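홈 > 회사소식 > 보도자료

니스토르(Nistor), 그란빌 연구동에서 주방 보조 로봇 공개 행사 개최

가정용 로봇 소프트웨어를 개발하는 니스토르는 10월에 그란빌(Grarnville) 연구동의 문을 열고, 주방 보조 로봇의 작업을 일반 방문객에게 보여 드리는 공개 행사를 진행합니다. 이번 행사는 킴스테드(Kimstead)에 있는 조리기구 유통회사 비르네크(Virneck)와 함께 준비하였습니다.

니스토르가 연구동을 외부에 공개하는 것은 이번이 처음입니다. 지금까지는 협력 회사의 담당자만 작업을 볼 수 있었고, 일반 방문객의 요청은 받지 못하였습니다. 회사는 올해 봄부터 공개 행사를 준비하였고, 안내문과 관람 동선도 새로 만들었습니다.

시연의 주제는 냄비와 뚜껑을 다루는 일입니다. 로봇은 냄비의 뚜껑을 들어서 거치대에 세우고, 다시 냄비 위에 덮는 작업을 합니다. 사람에게는 쉬운 동작이지만 로봇에게는 어려운 점이 많습니다. 금속 표면은 주변의 모양과 빛을 반사하기 때문에 카메라가 물체의 경계를 잘못 판단하는 경우가 있습니다. 가는 철사로 된 거치대도 위치를 정확하게 알기 어려운 물건에 속합니다.

니스토르는 이 작업을 위하여 1,488회의 동작 기록을 모았고, 그중에서 품질 검사를 통과한 기록만 학습에 사용하였습니다. 기록은 모두 그란빌 연구동의 작업대에서 만들었습니다.

작업대에는 격자무늬가 있는 흰색 천을 깔고, 검은 받침이 달린 철사 거치대와 스테인리스 냄비를 놓습니다. 작업을 한 번 마치면 담당 직원이 물건의 위치를 조금 바꾸고 다음 작업을 시작합니다. 방문객도 원하시면 직원의 안내에 따라 냄비의 위치를 직접 정하실 수 있습니다.

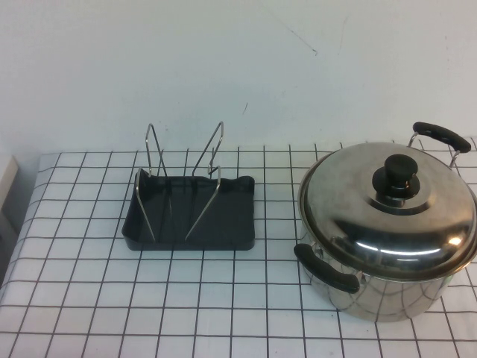 뚜껑을 잡는 데 실패하면 로봇은 어떻게 합니까?

로봇은 팔을 시작 위치로 되돌리고 카메라로 뚜껑의 위치를 다시 확인한 다음에 시도합니다. 같은 작업에서 3회 연속으로 실패하면 동작을 멈추고 직원에게 알림을 보냅니다. 시연 중에도 같은 규칙을 적용하며, 실패한 작업도 관람석의 화면에 그대로 표시합니다.

시연은 오전 10시와 오후 2시에 시작하고, 회차마다 50명까지 입장할 수 있습니다. 시연이 끝난 후에는 개발 담당자가 방문객의 질문에 답변하는 시간이 있습니다. 학습 기록을 검사하는 방법에 대한 짧은 설명도 같은 자리에서 들으실 수 있습니다.

비르네크는 행사장 입구에 별도의 공간을 마련하고 냄비, 뚜껑, 거치대 등을 전시합니다. 비르네크가 취급하는 조리기구는 1,000종이 넘으며, 두 회사는 그 가운데 손잡이의 모양이 서로 다른 제품을 골라서 다음 시험에 사용할 계획입니다. 유리 뚜껑에 대한 시험은 아직 시작하지 않았고, 일정이 정해지면 따로 알려 드리겠습니다.

참가비는 없습니다. 참가를 원하시는 분은 니스토르 홈페이지의 행사 안내에서 회차를 선택하여 신청하시면 됩니다. 어린이는 보호자와 함께 입장하여야 하고, 작업대 주변의 노란 선 안쪽은 직원의 안내가 있을 때만 들어가실 수 있습니다. 사진 촬영은 가능하지만 플래시는 카메라의 인식에 영향을 주므로 꺼 주시기 바랍니다.

취재를 희망하는 언론사는 행사 전에 니스토르 홍보팀으로 연락하여 주시면 개발 담당자와의 면담 시간을 정해 드립니다.

자료 제공: 니스토르 홍보팀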